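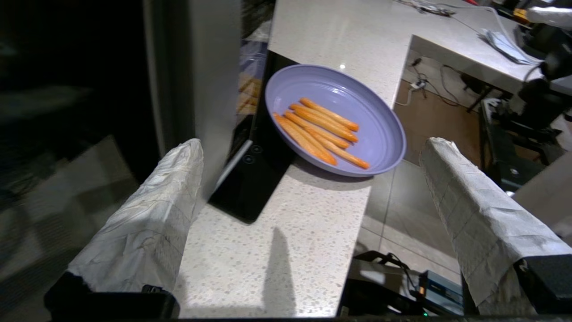
Carrots first, then the tour

I finally made it to the Catterall open day on September 16, 2023, and I went in thinking I'd stay for an hour, tops. Ha! Tia Rudd had me in the demo kitchen before I'd even found the coffee, and I was still in there when they started stacking the chairs.

I loved that kitchen. The counters are white and speckled, terrazzo style, and they run around in an L, with a black induction cooktop set right into the surface. There was a lavender-blue plate of peeled carrots by the cooktop (six of them, lined up very nicely) and I want that plate so badly. It has a wide raised rim, perfect for anything with sauce. I asked Tia where it came from and she didn't know, so if you do, please write to me!

Kofi Issahaku gave the cooking talk. His carrots are simple: butter, a pinch of salt, 2 spoons of honey, lid on, low heat. He let us argue over whether to peel them at all. I say peel. The lady next to me said scrub, and we kept that going all the way to the parking lot.

Tickets were free but you do have to sign up, and they had 500 spots this time. Parking is behind the building, and the turn is easy to miss. Tracey Dobson at the front desk told me the next one is in March, with bread.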